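Groretance 招聘:房间与物料整理员(兼职)

发布日期:2019年2月27日
工作地点:Tapsell 楼,Clunen 室及相邻储物间
岗位性质:兼职,签书面合同
汇报对象:Glenys Bolger,行政与后勤
月薪:3,670元(税前),另有交通补贴400元
试用期:3个月
招聘人数:一人

岗位概述

Groretance 是一家做小型机电产品设计的公司,办公室和工作间都在 Tapsell 楼里。公司现有员工31人,大部分人每天都要进出 Clunen 室。这个房间既用来讨论方案,也用来拆装样品、找零件、临时放材料。用的人多,东西来得快,收拾的速度跟不上。

我们现在招一名兼职整理员,负责 Clunen 室的日常整理、小件物料的分类和标签、耗材登记,以及包装材料的回收。岗位不要求技术背景。要做的是把东西放回该放的地方,在没有固定位置的时候定一个位置,并且让其他人看得懂。

这个岗位以前没有专人。整理工作一直由各项目组轮流做,每组做法不同,同一种螺丝在一个组的抽屉里按长度放,在另一个组的盒子里按项目放。去年年底 Riker 项目搬进来以后,两种放法混在一起,找东西的时间明显变长。公司决定把这件事交给一个人统一来做。

主要工作内容

一、台面整理

每次到岗先看一遍台面。桌面和柜面上的东西分三类处理:有固定位置的放回原处;没有固定位置但贴了姓名或项目条的,留在原地,拍照登记;两样都没有的,放进“待认领”箱,在登记本上写日期和大致样子。

待认领箱每两周清一次。清之前发一封邮件给全体员工,附上照片。到期没人来拿的,能用的归入公共物料,不能用的按废弃物处理。贵重物品和看不出用途的电子件不要自行处理,交给 Glenys。

台面上常有别人做到一半的东西。遇到摆开的零件、接着线的板子、压着重物的胶合件,一律不动,也不要移到旁边去擦桌子。可以绕开擦。如果连续几次到岗都是同样的状态,写一张便条问一下。

二、小抽屉和零件盒

房间里的小件大多放在塑料抽屉收纳盒里。有的抽屉分得很清楚,有的什么都有。整理员要逐格清空、分拣、重新装回,再贴新标签。

分拣的规则我们写了一份两页的说明,入职时发给你。大意是先按种类分,再按规格分,不按项目分。螺丝、螺母、垫圈分开;接头和端子分开;手工具不进小抽屉。分不出规格的小件装自封袋,写“未分”,集中放,等工程师有空时一起看。

标签用标签机打印,不用手写。标签内容写中文,规格照包装上的写法抄,不要自己换算。旧标签揭干净再贴新的,胶印用酒精擦。抽屉用完推回去。如果发现有抽屉推不到底,先看后面是不是掉了东西,不要硬推。

三、耗材登记

需要登记的耗材包括胶带、扎带、酒精、擦拭纸、砂纸、白板笔、标签带、手套、自封袋,还有各种成卷的材料。成卷的材料放在一起,开过封的和没开过封的分开记,线头或料头要固定好,不能散着。

登记表是一张普通的电子表格,每次离岗前更新。低于最低存量的,填进采购单,由 Glenys 审核后下单。整理员不负责付款,也不需要垫钱。

四、包装材料

拆箱剩下的纸张和塑料袋是房间里最占地方的东西。工作内容包括:

把揉成团的纸摊平,干净的叠好,留作填充用;
塑料袋按大小收进挂袋,破的丢弃;
小纸箱压平,捆好,送到一层回收点;
带品牌印刷的原装盒先问使用人,有些需要留着退换;
空盒子不要叠在正在用的盒子上面。

拆箱时留意里面有没有说明书、保修卡和小袋配件。以前发生过小袋配件跟着填充纸一起扔掉的事,后来花了一个下午去翻回收筐。

五、白板

Clunen 室有一整面白板墙。上面的内容由写的人自己擦,整理员不擦,除非旁边写了“可擦”。有些字迹留得很久,颜色已经淡了,看起来像没人要,仍然不要擦。每月最后一次到岗时,整理员把白板分段拍照,存进共享文件夹,然后发邮件问哪些可以清。收到明确回复的那一块才清。

清的时候先干擦,再用白板清洁液。擦下来的粉末会落在下沿的窄台上,顺手抹掉。没水的笔当场扔,不要放回去。

六、柜子和格子

白色矮柜下面是开放的格子,给各组放中等大小的物品。目前格子的使用比较随意。我们希望整理员在入职后的第一个月内和各组沟通一遍,给每个格子定下用途,贴上标签,并画一张简单的位置图贴在门边。

位置图不必画得漂亮,能看出哪个格子放什么就行。以后有变动,由整理员更新。

柜面平时可以放东西,但不作为长期存放的地方。

七、电源和线

整理时不拔别人的插头。看见线拖在过道上,用扎带或线夹收到桌下;需要断电才能收的,先找使用人。插线板有发热、松动或者变色的情况,立即报告,不要自己修。

不属于本岗位的工作

拖地、倒垃圾、擦窗由物业保洁负责。设备的开关、维护和调试由工程师负责,整理员不操作任何设备。设备周围的台面,在使用人说可以整理之后再去整理。会议茶水、收发快递、接待访客也不在范围内。有人临时请你帮忙搬东西,愿意的话可以帮,超过能单手提起的重量请叫人一起。

工作时间

每周到岗四个上午,具体哪几天在录用时商定,定下来以后尽量固定。每次从九点到十二点半,中间可以休息。房间上午使用的人较少,比较容易整理。

如果项目组上午要占用整个房间,Glenys 会提前一天通知你,当天改在储物间工作,或者调到下午,由你选择。法定假日不上班,按月薪照发。

试用期内每个月有一次简短的谈话,谈做完了什么、哪里做不下去、需要买什么。没有打分表。

任职要求

能长时间做重复的细活,分小件时不急躁;
能看懂包装上的规格文字和数字,看不懂时会问;
会用电子表格填写和查找,会用手机拍照并上传;
能站立工作,能蹲下整理低处的格子;
能分辨常见颜色(部分线材和小件以颜色区分);
中文读写没有困难,英文能认出常见单词即可。

学历和年龄不限。有图书馆、仓库、药房、布料店、五金店、学校器材室之类经历的,请在申请中写明。没有相关经历也可以申请,家里的工具箱、针线盒、厨房抽屉整理得好,写出来同样算数。

如果你有身体方面的需要,比如需要可升降的凳子、放大灯,或者不能接触酒精和乳胶手套,请直接告诉我们。凳子和放大灯房间里本来就有,手套可以换材质。

待遇

月薪3,670元,每月发一次,试用期与转正后同薪。交通补贴400元随工资一起发,不需要交票据。公司提供工作服外套、手套和储物柜。午餐不包括在内,十二点半以后想留下来用茶水间的微波炉没有问题。

转正后满一年有带薪年假,天数按到岗时间折算。合同一年一签,双方都没有异议就续签。公司暂时没有把这个岗位改为全职的计划,希望找全职工作的申请人请考虑这一点。

房间情况

Clunen 室在楼层最里面,靠走廊那一侧是门,大件从货梯上来。墙下半截刷的是灰漆,上面是白板。灯比较亮,白板有反光,拍照存档的时候要换几个角度,不然顶上那一条看不清字。

白板左侧挂着一幅带黑色细框的人像素描。素描不用取下来,擦白板时绕过去,框上的灰用干布轻轻抹,不要喷水。

木桌靠着这面墙,桌上会有盒子、木块、小零碎、纸和袋子。成摞的卷盘穿在一根立杆上,放在桌角。整理员可以核对上面的卷盘并登记,取用的顺序不要改。

柜面上的魔方是公用的,谁都可以拧。不用复原,也不用收进抽屉。
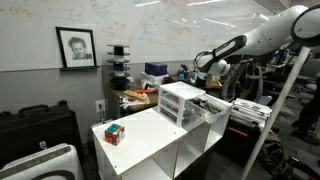

Clunen 室的木桌和白色格子柜,柜面上的小抽屉收纳盒拉开了一格。

入职后的第一批任务

为了让申请人对工作量有数,把前几周的安排写在下面。次序可以商量,内容基本就是这些。

先熟悉房间,跟着 Glenys 走一遍,把平时谁用哪一段桌面记下来。这一步不动任何东西。

然后做柜面上的小抽屉收纳盒。里面的工具和金属小件混在一起,需要全部倒出来分。倒之前在桌上铺一块浅色毛巾,小件不会滚,也容易看见。手工具分出来以后挂到储物间的工具板上,工具板上已经画好轮廓,没有轮廓的先放在下面的托盘里。

接下来是木桌。先收纸和塑料袋,再看盒子。盒子里有什么,打开看过以后在侧面贴条,条上写内容和日期。有人的名字就写名字。

最后做下面的格子。格子要等各组答复,可能会拖一阵子,其间可以去做储物间。储物间的架子上有几只 Riker 项目留下的周转箱,箱内清单不全,需要对照补写。清单的格式不用改,照原来的填。

做完一块,拍一张照片存档。拍照的目的是以后房间乱了有个样子可以对照,角度和光线没有要求。

申请方式

请把下面的内容写在一封邮件里,或者打印、手写后送到 Tapsell 楼一层前台,信封上写“整理员申请,Glenys Bolger 收”。

姓名和联系电话;
哪些上午可以来,哪些上午一定不能来;
最早可以开始的日期;
过去做过的工作,几行即可,不需要正式简历;
你整理过的一个地方,原来什么样,你怎么分的,后来有没有保持住。

最后一项请写得具体一些,半页纸左右。我们主要看这一项。可以附照片,不附也可以。请不要寄证书原件,不需要照片证件,也不需要推荐信。

收到申请后我们会回一封确认邮件。纸质申请请留下电话,我们会打电话确认。申请收到合适人选为止,先收到的先看。

面谈和试做

合适的申请人会被约来面谈。面谈在 Clunen 室旁边的小会议室,由 Glenys 和一位工程师参加,时间不长。面谈之后有一次试做:给你一盒混装的螺丝、垫圈、扎带、笔和零散小件,几个空盒和一卷标签带,请你分好并贴上标签。分法没有标准答案,试做完请你说明为什么这样分,工程师会试着从里面找几样东西。

试做按小时付费,无论是否录用,当天结清。请穿方便活动的鞋。长头发请扎起来,项链和宽袖子不方便伸手进抽屉。

录用与否都会通知。没有录用的申请材料在招聘结束后销毁,愿意让我们保留联系方式的请在邮件里写一句。

其他说明

有申请人可能会问能不能带着孩子来上班。房间里有尖锐的小件,不可以。实习生和在读学生可以申请,只要时间能固定下来。两个人合做一份工作也可以谈,请在申请里一起写明,各写各的整理经历,工资按到岗次数分。

房间里的东西和白板上的内容涉及未公开的项目,录用后需要签一份保密协议。存档照片只放在公司的共享文件夹,手机里的当天删掉,不要发到别处。

想先看看房间再决定是否申请的,可以打电话到前台,请前台转 Glenys Bolger,约一个上午过来。来的时候在一层登记,会有人下来接。停车场没有访客车位,自行车可以停在后门的棚子里,棚子十八点锁门。

Groretance 行政与后勤
Tapsell 楼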